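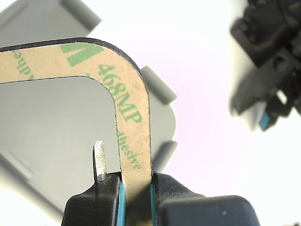
My bass cabinet buzzes on low notes and I can't find where it is coming from. I play upright with a trio, mostly restaurants and one church hall in Ferirdale, and I use a single 12 Tiltar cab that I bought used last July. The buzz comes in on the open A and the B flat above it, and it is worst at medium volume. Above that the band covers it. I read that the seal between the speaker and the wood can go bad and leak air. I have a curved strip of adhesive gasket with tan backing paper, marked 468MP in green, and I was wondering if I could cut pieces of it and put them under the rim of the speaker. Or do I have to buy the proper ring for that size?

Things I have tried so far. I changed the cable. I plugged in a friend's head and got the same buzz. I took the cab off the floor and put it on a chair, and it was a little better but still there. The bass itself does not buzz when I play it without the amp. I have a recording session coming up where they want to mic the cab, so I would like to fix it and not just live with it.

Ohemaa Kwofie
Saturday, March 23, 2019

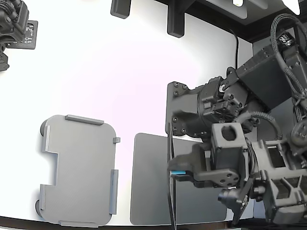 Gray printed tray with raised rails, on a white tabletop.

Don't open anything yet. Most cab buzzes I have dealt with were something loose on the outside, and you can find those with your hands.

Play a steady tone through the amp. Any tone generator app will do, and you can set it to the exact note. Start at 55 Hz for your open A and go up very slowly until the buzz is at its worst, then leave it there. Turn it down until it is just loud enough to hear clearly. Now walk around the cab and press on things one at a time - grille, each corner, handles, the jack plate on the back, the badge, the feet. When you press the right thing the buzz will stop or change pitch.

On mine it was the metal grille. It was held on with 9 screws and three of them were hardly turned in. I put thin felt strips behind it and tightened everything by hand. I have also seen it be a handle, the kind with a spring inside, and once a coin that had fallen through the port and was sitting on the bottom of the box.
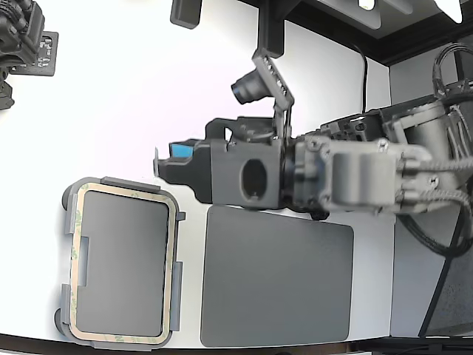 If pressing does nothing, take the grille off and run the same tone again. With the grille gone, check the screws around the speaker. They should be snug and even. Go across from one to the opposite one, the way you do with the wheel nuts on a car. Use a hand screwdriver. Particle board strips easily, and once a hole is stripped you have a new problem.

After that I would look at the gasket. To find an air leak, hold a thin strip of tissue near the rim while a low note is playing and move it slowly around. If it flutters in one place, you have a leak there. You can use pieces of sticky gasket, but lay them so the ends meet with no gap and keep the same thickness all the way around. If one side sits higher, the frame of the speaker can bend when you tighten it. A curved piece that doesn't match the curve of the rim will be annoying to fit. Plain foam weather strip from the hardware store is easier and it comes off again without much trouble.

Also check that the wires inside are not touching the back of the cone. They should be tied or taped to the side of the box. Unplug the cab before you put your hands in it.

One more possibility is the room. Some 29 gigs in, I finally worked out that a "bad cab" I had been complaining about was a snare drum behind me. Ask the drummer to turn the snares off while you play the A.

Kanokwan Boonyarit

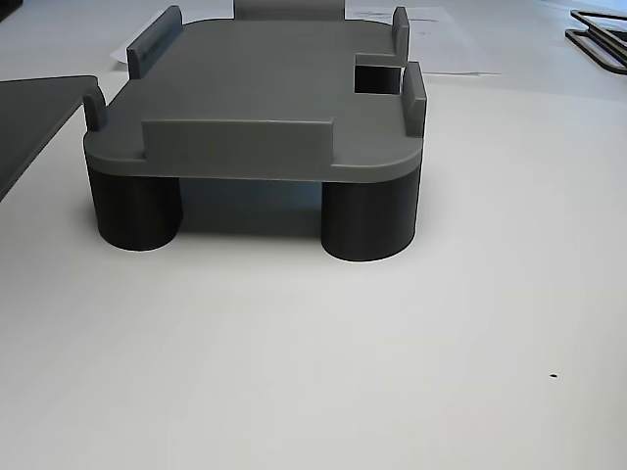 Gray printed platform on black legs.

Could be the voice coil. With the power off, push the cone in gently with your fingers spread evenly around the middle. If it scrapes, the speaker is done and you need a recone or a new one. I had a Valcárcel 12 do the same thing and no gasket was going to help it.

For the session just ask if they will take a DI and put a mic on the bass.

bassclef_b

Thanks to both. It was the jack plate. I pressed on it and the A went clean, so I tightened the screws and put a little felt behind it. The B flat still has a small rattle, and I will try the tissue test this week. The cone does not scrape.

Ohemaa Kwofie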